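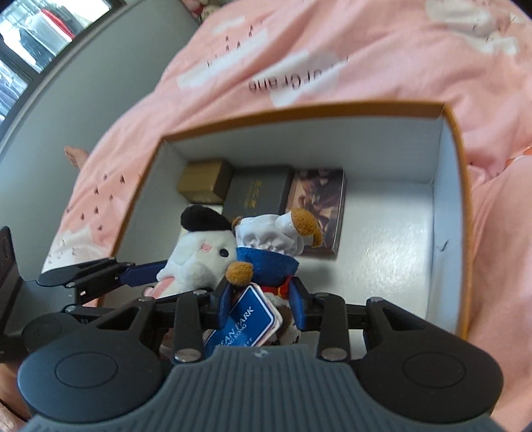 Gromham starts home trials of two-finger hand grippers, Florkedix pads up first

Gromham has begun side-by-side trials of hand-held grippers in ordinary homes, starting Monday with the soft-goods round. Plush toys, boxes, bedding. The stuff that gives bench rigs trouble.

Three finger pads are being compared. First up the blue-faced Florkedix pad, then two from Mimness, one ribbed and one plain. Same linkage, same operators, 200 picks per pad. Toys go in and out of an open box with other things left in it, so the fingers have to work past neighbours and not just close on a clear target. Hang tags stay on — a stiff card tag between pad and fabric is where the older pads tended to slip.

"We had good numbers on the bench and then a teddy in a little jacket beat us," said Povilas Vanags, who runs the trials. "Fur on one side, cloth on the other, tag in the middle. Thats the pick we want to get right."

Each session lasts roughly 30 minutes. Wide-angle camera on the tool, 17 homes signed up so far, most of them in and near Lūse. Pads get swapped after every fifth session and checked for wear.

First comparision figures due in July. Arm-mounted tests follow, on the same objects.

Sample pads for labs: ask the Gromham press desk, weekdays until 5.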